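Reference > Food and Drink > Baked Goods > Shortbread

Shortbread

Shortbread is a plain, rich biscuit made from flour, butter and sugar. The traditional proportions are one part sugar, two parts butter and three parts flour by weight. It is most closely linked with Scotland, although similar biscuits are made in many other countries. It contains no yeast and usually no egg or baking powder, so it rises very little in the oven and keeps a dense, crumbly texture.

Name

The word "short" is an old baker's term for dough with a high share of fat. Fat coats the flour and keeps long strands of gluten from forming when the dough is worked. A dough with long strands is stretchy, as in bread, while a short dough breaks easily. The term shortening, meaning a solid cooking fat, comes from the same use. In the United States a shortcake is usually a soft sweet biscuit served with fruit and cream, and it is made with a leavening agent.

History

Shortbread is generally thought to have grown out of medieval biscuit bread, which was leftover bread dough dried in a low oven until hard. Butter took the place of yeast over time, and the result was closer to a modern biscuit. Butter and white sugar were costly, and in most households shortbread was kept for weddings, Christmas and New Year. In Shetland a decorated version was traditionally broken over the head of a bride as she entered her new home.

Printed recipes from the 18th century often call for caraway seeds, candied peel or almonds. The plain version became the usual one later. Railways and cheap tinplate allowed bakeries to sell it well beyond their own towns -- a tin kept the biscuits dry and could be used again once it was empty.

Ingredients

Most recipes use plain white wheat flour with a low protein content. Some bakers replace part of it with rice flour, semolina or cornstarch. Rice flour and semolina give a sandy bite, while cornstarch makes the biscuit softer. Oat flour was common in older recipes from the north of Scotland.

Butter supplies most of the flavor. Salted and unsalted butter are both used, and a pinch of salt is added with the unsalted kind. Margarine gives a workable dough but a flatter taste. Superfine sugar is the usual sweetener. Powdered sugar produces a finer crumb, and brown sugar a darker biscuit with a hint of caramel.

Preparation

There are two common methods. In the first, butter and sugar are creamed together and the flour is worked in afterward. In the second, cold butter is rubbed into the flour and sugar until the mixture resembles crumbs, then pressed together by hand. The dough is handled as little as possible in both cases. Chilling it before baking helps the biscuits hold their shape.

Shortbread is baked at a low temperature, commonly 300 to 325 degrees Fahrenheit, and is taken out while still pale. It is soft when it leaves the oven and firms up as it cools. Pieces are marked or cut while the slab is warm. The small holes pricked in the top let steam escape and keep the surface level.

Shapes

Three shapes are traditional. Petticoat tails are wedges cut from a large round, often with a crimped outer edge. Rounds are small single biscuits, stamped or cut from rolled dough. Fingers are thick oblong bars cut from a slab. Carved wooden molds, many with a thistle pattern, are also used for whole rounds.

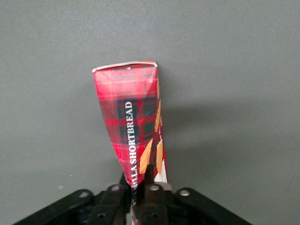

The writer Khurram Awan, in his survey of small bakeries, looked at 202 household recipes and found that fingers were the most common shape, followed by petticoat tails. He noted that many families used the same dough for all three and chose the shape according to the pan they owned.

Storage

The low water content of shortbread gives it a long shelf life. It keeps for two weeks or more in an airtight container at room temperature, and baked pieces can be frozen. The main fault in old shortbread is stale fat, which gives a sour or waxy smell. Storing it with softer cakes should be avoided, as it takes up moisture from them and loses its snap.

Related biscuits

Several biscuits have a similar makeup. Sablés, from France, usually include egg yolk. Polvorones, made in Spain and Latin America, are often based on lard and toasted flour. Nankhatai, eaten in India and Pakistan, is made with ghee and flavored with cardamom -- some versions add chickpea flour. Ghraybeh is a pale Middle Eastern biscuit, often topped with a nut.

Millionaire's shortbread is a layered bar with a shortbread base, a caramel filling and a chocolate top. Crushed shortbread is also used as a base for cheesecakes and tarts.

See also: Butter cookie; Oatcake; Shortcake; Tea biscuit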